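Chibuzor Garba
10/05/2022

OK so a few of you asked what I've been doing in the county archive every chance I get. Short version: railroads. Long version: a thread, sorry in advance

It started with the old branch line from Bunton up to Esine. My grandfather used to talk about riding it to sell eggs, and I wanted to know when it closed. That was the whole question! One date!

Well. The history booklet they sell in Bunton gives one year and the sign by the old depot gives another, and they're 2 years apart. So I asked for the company ledgers, thinking I'd be done by lunch.
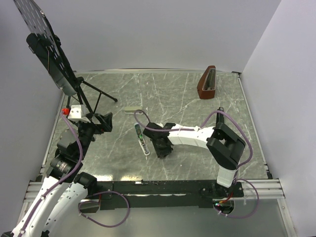 The ledgers come in boxes, 39 of them, and the early ones are mostly coal bills and complaints about coal. I read way too many coal complaints. There's a station agent at Lelitz who wrote in about the same bad delivery over and over, and he gets ruder every time. I love him.

But then in box 3 there's a fight over the route. The line was supposed to go straight through Medeiros, which had the mill and most of the people. The company wanted the town to put up 500 dollars toward a bridge. The town said no, the company sulked, and the track got built through Lelitz, which at that point was a feed store and a church.

You can still see it on the map – there's this big lazy bend to the east that makes no sense if you look at the hills. I drove past that bend my whole life and figured it was for the grade.
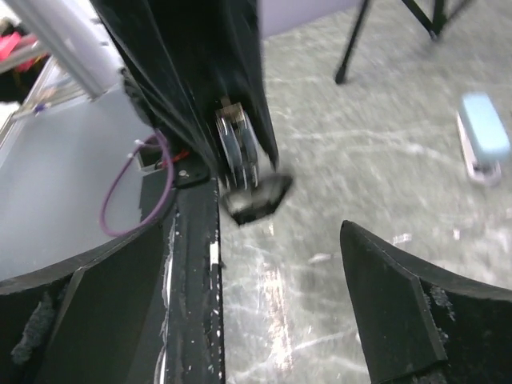
And it changed everything around there. Lelitz got a hotel and a bank and a newspaper (a pretty bad newspaper, I've read a lot of it now). Medeiros had to haul its flour over by wagon, and the mill owner's letters get sadder and sadder until he sells out to a guy from Esine.

Somebody in the replies last week said the road would have killed the line anyway. Sure, probably. But the passenger numbers were still decent when they cut the service, at least in the books I've gotten through. Freight is what dropped off. I still need to find the last few years of freight, and I think they're filed under the wrong company. 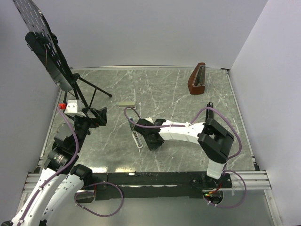

Oh, and the closing date! Both are sort of right. Passenger trains quit first and the freight hung on until the later date, so the booklet is using one and the depot sign is using the other. I was so mad when I figured that out, I'd been blaming the booklet for weeks.

Going back later in October for the Esine boxes. If your family has any old tickets or timetables from that line please message me, even beat-up ones, I'd love a scan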